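# アクセサリー収納、買う前に疑ってみる

2021年5月26日(水)
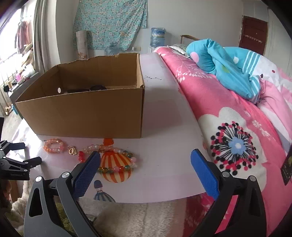

ビーズのブレスレットに、専用の収納ケースは必要なのか?

五本や十本なら、ふたのない浅い箱がひとつあれば足りる。専用ケースは、箱からあふれてから考えればいい。

というのが今のところの私の結論で、ここに来るまでにけっこう無駄なお金を使った。

三月に、Limeckの三段アクセサリーケースを2350円で買った。レビューはやたらと褒めていた。「もう絡まない」「朝の支度が変わる」。変わらなかった。仕切りが指輪とピアス向けの細かさで、ビーズのブレスレットを入れると輪がつぶれて、隣のマスにはみ出す。ふたを閉めると引き出しが引っかかる。結局いちばん上の段だけ使って、下の二段には予備のボタンと、どこのものか分からない鍵が入っている。

その前はPrenbyの吊り下げ式ポケット。1035円。これは安かったからまだ許せる。ただ、透明ポケットの口が狭く、パールビーズの輪を出すのに毎回指を突っ込んで引っぱることになる。ゴムに悪いんじゃないかと思いながら二週間使って、やめた。

で、段ボールの小箱に戻った。見た目は悪い。ふたの部分をちぎったので縁はがたがただし、人に見せるようなものではない。でも上から見れば何が入っているか全部分かるし、丸ごとテーブルに持ってきて中身を出せる。選んで、残りを戻して終わり。三段ケースより早い。

収納の本や動画でよく言われる「一つずつ定位置を決める」というのも、私はあまり信じていない。服や書類なら分かる。でもブレスレットは毎日違うものを着けるし、外すのは疲れて帰ってきた夜だ。そんな時間に、赤いビーズは左から二番目、なんて守れるだろうか。私は守れなかった。箱に放り込むだけなら、眠くてもできる。

放り込むと絡まるでしょう、と言われそうだけれど、ビーズの輪は思ったほど絡まない。絡むのは細いチェーンと、チャームの金具がほかの輪に引っかかったとき。なので私が分けているのはそこだけ。

- ビーズの輪ものは箱にそのまま
- チャームは小さい袋に入れてから箱へ
- 細いチェーンは別の場所(今は封筒。これも仮)

タグのついたままのチャームは、とりあえず外さないでおく。使うかどうか怪しいものは、タグを取った時点で「いつか使う」に昇格してしまう気がする。

仕分けはたいてい、ベッドの横の低いテーブルでやる。布団の上に広げるのはおすすめしない。一度やって、小さいビーズがひと粒どこかへ行き、シーツを全部はがすことになった。天板なら転がっても音がする。

Stidsideの収納特集には「まず全部出して、20分で仕分ける」と書いてあった。試したら、20分のうちの大半は「これ、いつ買ったんだっけ」と眺める時間になった。仕分けそのものは数分で済んでいる。時間を区切る効果なのか、たんに数が少ないだけなのか、私には判断がつかない。

今気になっているのはHonkanenの木の浅型トレーで、値段は3803円。段ボールより丈夫だろうし、見た目もいい。ただ、やることは「上が開いた浅い箱」なので、今の箱と同じではないかという疑いが消えない。買い物かごには入れた。そのまま一週間たっている。

段ボールの底が抜けたら、また考えます。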